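Florian Bodin
6/8/23

1/ Notes on credential stuffing against small login portals. Source is our own logs at Overgaard, covering the Usurley customer portal from February onward. Short thread.

2/ The traffic never looked like a flood. Each source address made 3 login attempts, then went silent for 12 hours. Our per-IP limit was set at 30 failures an hour, so it never fired.

3/ What did move was the ratio of unknown usernames to wrong passwords. On a normal day most failures are real customers mistyping. During the run, most of the submitted usernames had never existed on the portal.

4/ 119 accounts accepted a reused password. All were reset the same day and their sessions revoked. No payment data sits behind that login, but postal addresses do, so notices went out.

5/ Changes so far: failures are counted per username and per network block as well as per address. The response for a bad username now matches the one for a bad password, including timing. The old code skipped the hash when the user was missing.

6/ Passwords are checked against a breached list at login as well as at signup. Checking at signup only leaves every older account untouched.

7/ The Jemach gateway strips the client address unless forwarding is enabled per route. Two of our routes had it off. Check yours before trusting any per-IP number. 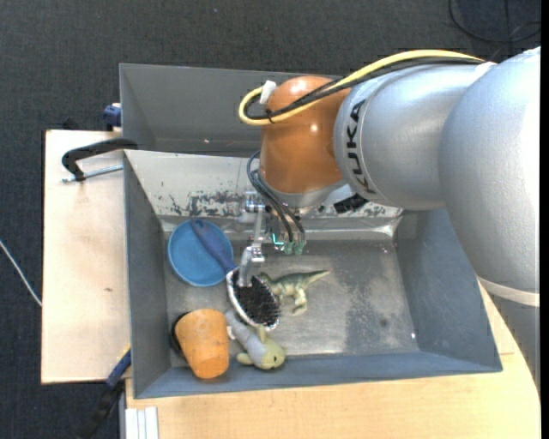
Filed under: Account Security

8/ Still open: the Wuddale mobile app uses a separate token endpoint with its own limiter. It shares the user table but none of the counters. Merging them is next, and I'll post the config once it has run for a month.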